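Joint supplement dosing for an older Labrador cross

gehlers
3 September 2024
Bitch, spayed, 8 years, mild stiffness in both hips after rest. The vet has suggested a glucosamine supplement alongside her current food. I have been comparing Ostix tablets with the Schmieder powder. 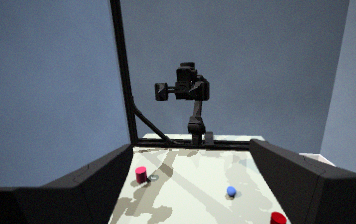 The Ostix label gives 400 mg per tablet, one tablet daily for her weight. Schmieder gives its dose per level scoop and states no scoop weight. Has anyone weighed one? I would like to compare cost per day on the same basis.
Gerd Ehlers

flulden_kennels
Weighing the scoop won't settle it. The powder is a blend, so you need the percentage of glucosamine as well as the mass. It should be on the base of the tub, under the batch number. If it isn't, write to them.

Skitura
Not convinced the comparison is worth making. Mine had tablets from March onwards and I saw no change I could separate from the warmer weather. Bringing her weight down did more. What does yours weigh, and what should she weigh?

gehlers
5 kg over, according to the vet. She is on reduced rations already. The supplement is in addition to that.

F_Leemans
I disagree with Skitura on one point. No visible change in one dog tells you very little either way. Keep a log: time to rise from the bed, willingness on stairs, length of walk before she slows. Score it the same way each evening and start before the first dose, or you have no baseline.
Femke Leemans

Skitura
A log kept by the owner is still the owner's opinion, with numbers on it.

F_Leemans
Time to rise is measured with a watch. The other two I grant you.

flulden_kennels
Tablets are simpler if anyone else feeds the dog. Scoops get heaped. Check pack size too: the tub of 120 tablets works out cheaper per tablet than the small one, but look at the expiry date before buying.

gehlers
Percentage found, under the batch number as described. No scoop weight there either, so I will weigh one tonight and post the result. Log started, no supplement yet.

Skitura
Weigh the dog as well.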